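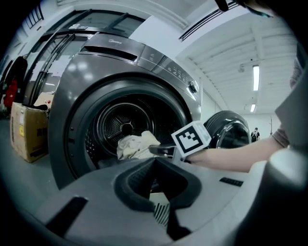
**Zurkska releases results of laundry handling trial: front-loader unloading remains the limiting step**

Embargoed until Sunday, 6:00 a.m.

Zurkska has released the first results from Flinex, its program on household and shop-floor chores. The program asks whether a machine can take over a routine task at a labour cost and error rate an operator would accept. For laundry, the present answer is no.

The trial used 302 task sequences demonstrated by people with hand-held grippers. A control policy trained on those sequences was then run on a single-arm platform for 2000 attempts, split across loading, unloading and door operation. An attempt was scored as complete only if no person intervened.

Door operation and loading were the more reliable stages. Unloading was the weakest. Of 295 unloading attempts made with a single item left in the drum, 36 ended with the item still inside when the time limit expired. Most of these failures involved light-coloured fabric bunched near the lower lip, where the fingers closed on the rubber gasket or on too little cloth to hold.

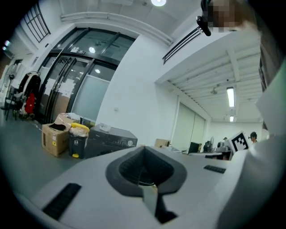

Cycle time is a second constraint. The platform pauses to re-plan after each missed grasp, and repeated misses account for most of the gap between machine and human times. Lehner, which supplied the finger pads, is testing a softer compound for the next series. Pad wear was not measured in this one.

The results do not extend to sorting, folding or stain treatment. They should also not be read across to top-loading machines — the approach angle is different and no top-loader was included.

Vomunetti, the program's commercial laundry partner, will review the unloading data before deciding on a shop-floor pilot. Any pilot would keep an attendant at the machines and would be limited to towels and flat linen.

A second series on unloading is scheduled to begin in December. The scoring protocol and failure categories are available from the Zurkska press office on request.

— 30 —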